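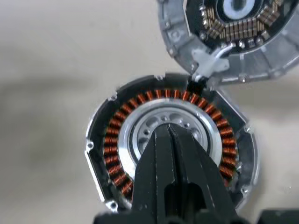
Is there a rule for using a robot gripper near open motor windings?

Posted in Repair and Rework, by flatwasher_98

We do teardown and rework on small brushless motors. Until now it has all been hand work. We are setting up an arm with a two-finger gripper to take over some of it, mostly handling the bearing side with the copper exposed and the circuit board half still connected by its cable.

Our safety person did a risk assessment for the people around the cell and that part is done. My question is about the work itself. Is there a standard that says how close the fingers can get to the windings, or whether the fingers have to be ESD safe when there is a live board a few inches away? By live I mean populated, the motor is unplugged. I don't want to write a work instruction and then find out there was a document I should have followed.

The shop is small and we don't have a quality department.

wikholm_bench

There are two different piles of paper and people mix them up. ISO 10218 is the one for industrial robots and it is about not hurting people. It won't tell you anything about copper. For the board, look at ANSI/ESD S20.20 or IEC 61340-5-1. Those cover how you run an ESD control program, and a robot that touches or works near sensitive boards should be in that program the same as a person would be.

I don't know of any standard that gives a finger-to-winding distance for rework. You set that yourself and write it down. What we have in our instruction:

Fingers enter and leave the hub straight along the shaft axis. No sideways moves until the tips are above the highest point of the coils.
Closing force is set for the part being held and locked in the program. The operator can't change it at the cell.
Slow speed any time the tips are below the rim.
If the two halves are still joined by a cable, the loose half goes in a nest or a clamp before the arm moves. The arm never lifts one half with the other hanging.
Finger material is listed on the drawing. Black plastic does not mean it is ESD safe. Measure it or get the data sheet.

Also check the fingers for wear. We look at them under a magnifier after every 90 cycles and replace them if there is a burr you can catch with a fingernail. A burr will go through enamel.

We lost a couple of stators before we had the straight-out rule.

prilgate2

just put kapton tape over the coils and go slow. never had a problem

conneely_motors

Tape is fine for keeping grit out but it can hide a nick, so I would not count on it as your only protection. Take it off before you inspect.

Agree with wikholm on most of it. I would add a test step. After the arm has been inside the stator, do a winding resistance check phase to phase and an insulation test from winding to housing, and write the numbers on the job card. Disconnect the board first, do not run an insulation tester through the drive electronics. If the phase leads are soldered to the board and you can't separate them, follow what the motor maker says about testing and don't guess at a voltage.

One more on the cable. Where it goes through the strain relief clip is where I see damage, usually from somebody turning the board half over to get at the screws. Put the orientation of both halves in the work instruction with a picture, and have the operator check it before pressing start.

For a small shop, one page is enough. Put a revision letter on it and keep the old ones. Ours at Wandgate is on revision 9 and it still fits on one side.

flatwasher_98

Thanks, that helps. The fingers we have came with no data sheet so I will measure them on Sunday when the cell is down. I'll leave the tape out of the instruction for now.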